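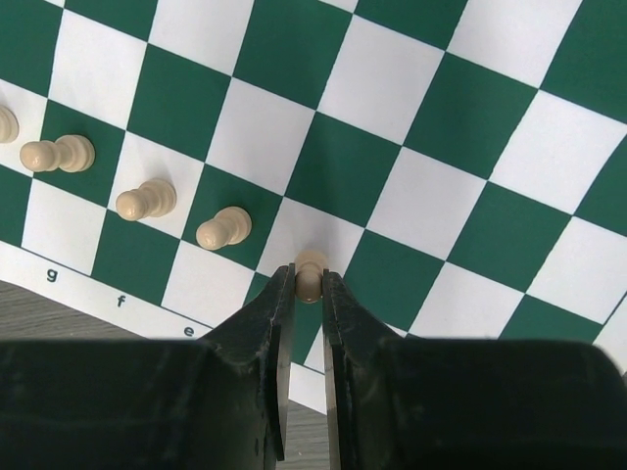 Green and white board, file letters g, f and e along the near border. Light pawns on.

Wednesday, evening

Started on the replacement board after supper. The old folding one had a split hinge and the two halves no longer met level, so the heavier pieces leaned on the d and e files. This one is flat, in dark green and white, with a white border and a thin line between the border and the squares. File letters are lower case, printed in black. I would have preferred capitals, but they are legible from a sitting position.

Checked orientation first. White's right-hand corner must be a light square, so h1 is light and g1 is dark. Ermelinda Azevedo set up the club boards the wrong way round twice last winter and three games had to be restarted, and I have been careful about it since.

Pawns before pieces, as usual. It goes against the Bollimer club habit of starting with the rooks, but with the pawn rank filled the back rank is easier to keep straight. The pawns are cream-coloured wood with a round head, a narrow ring at the neck and a flared base. Square size on this board is 2 inches, which suits them. On the old one the bases came too close to the lines and were always being nudged across.

Green on white is easier on the eyes under the table lamp than the black and white set at Argate. There was some glare from the kitchen light at first. Switched it off.

Played through the first 14 moves of my last game against Rimantas Mets, from the score sheet. The error is at move 6, where I pushed the e-pawn a second time and left the knight with no good square. I had blamed move 11. Wrote the correction on the back of the sheet in pencil.

To do: ask Rimantas whether he still has the spare clock. Find a bag for the pieces, as the old box is too shallow for the kings. Cut felt for the bases, if there is any left over from the chair legs.

Stopped at twenty to eleven. Left the position set up on the table for the morning.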